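Moslow tabletop procedure

The Moslow tabletop procedure is a set of good-practice rules for recording and testing robot arms on household handling tasks. It was drafted at the Eltham laboratory under Agustina Jara and later adopted, with changes, by the Brestamcombe test site. The rules cover table layout, arm speed, operator conduct and the labeling of finished runs.

Scope

The procedure applies to a single arm working over a fixed table. Mobile bases are excluded. Two-arm stations follow a separate annex – the Riquelme annex – which has its own rules on shared reach.

Requirements

Arm speed is limited to 300 millimeters per second whenever a person is inside the marked floor line. The stop button must be reachable from the operator's seat. Cables are checked for free travel through the full range of the wrist before the first run of a session.

Objects are placed from a written layout list. Appliances on the table stay unplugged unless the task calls for power, and play food may stand in for real food.

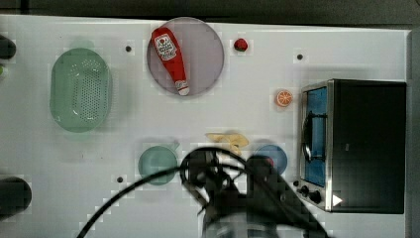
A run is rejected if an object leaves the table or if the operator touches the arm before the stop signal. Rejected runs are kept and labeled, and may not be overwritten.

Use

The first Brestamcombe series comprised 1,307 runs, of which 91 were rejected. A second series of 2,206 runs used the revised layout list. The revision also moved the cable check to the start of each session; it had previously been done once a week.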